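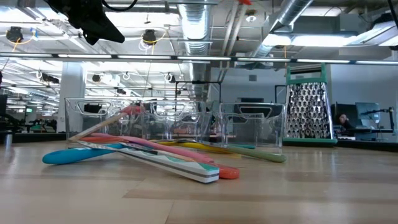 Utensils in a heap, three clear bins and a grater, with the gripper waiting at upper left.

How to budget for a tabletop robot cell without blowing it all on the arm

Posted 30 October 2021 by Alcides Guerra

I've helped set up two manipulation cells at our shop in Plistulville now, and both times I got the budget wrong in the same place. The arm and gripper were fine! You get a quote, you swallow hard, you type the number into the sheet. It was everything else that got me (table, lights, cables, bins, a pile of spatulas). So here's the way I plan one now, in the order I'd do it if I were starting over tomorrow.

Step 1. Write down the task before you ask for a quote

One sentence is plenty. Ours was "pick kitchen utensils out of a pile and put them in bins." Send that sentence to every vendor along with the longest and heaviest thing you plan to pick up. When I wrote to Dridach the first time I just asked for "a small arm," and I got back 28 pages of catalog. Second time I sent the sentence and got a two-page quote. Much better.

Step 2. Buy the props first

I mean it, go shopping before you pick a gripper. Get handles in different thicknesses and colors, and get a few awkward things too. A box grater is great for this, it's tall and shiny and full of holes, and it'll teach you a lot about your cameras in one afternoon. Clear plastic bins are another good one. They're cheap and easy to find, but depth cameras can have a rough time with see-through walls, so if your real job uses clear bins, test with clear bins. I set aside 10 percent of the hardware money for props and replacements and I've used all of it both times.

Step 3. Measure the table with everything on it

Lay out the bins in a row, dump your pile in front, and then measure. Now add room for the arm to come in from the side and turn its wrist without whacking the tallest object. On our first build I measured the bins and forgot about height completely, and we ended up ordering a taller mount from Honorato with 37 days of lead time. Ugh. Put lead times in their own column, please.

Also think about the tabletop finish. Glossy looks lovely and bounces light all over the place. If you already own a glossy table, keep it, but price a plain mat as a backup.

Step 4. Give lights and cables their own lines

I used to lump these under "misc" and then misc ate my lunch. Overhead light bars, power supplies, cable long enough to go up and over, ties and clips to keep it off the wrist. Buy cable longer than your drawing says.

Step 5. Don't forget the desk

Somebody has to sit near the cell and run it. That's a desk, a chair, a monitor or two, maybe a monitor arm, and an e-stop within reach. I left this out of the Vodus proposal and had to go back and ask for more, which was a fun email to write.

Step 6. Price the second year

Spare fingertips, a spare gripper cable, software renewals, and service on the arm if you want it. Ask for these prices in the same email as the first quote, while the sales rep still likes you. If the renewal isn't in writing, I put in last year's price and add a bit.

Step 7. Order in two batches

Batch one is the table, props, lights and mount. Batch two is the arm, gripper and computer. I wait until batch one is set up on the floor and I've walked around it with a tape measure a few times before I sign for batch two. We swapped to a narrower gripper that way, since the first choice wouldn't have fit inside our bins.

My sheet has columns for item, vendor, price, lead time, batch and yearly cost. Sort it by lead time and order from the top.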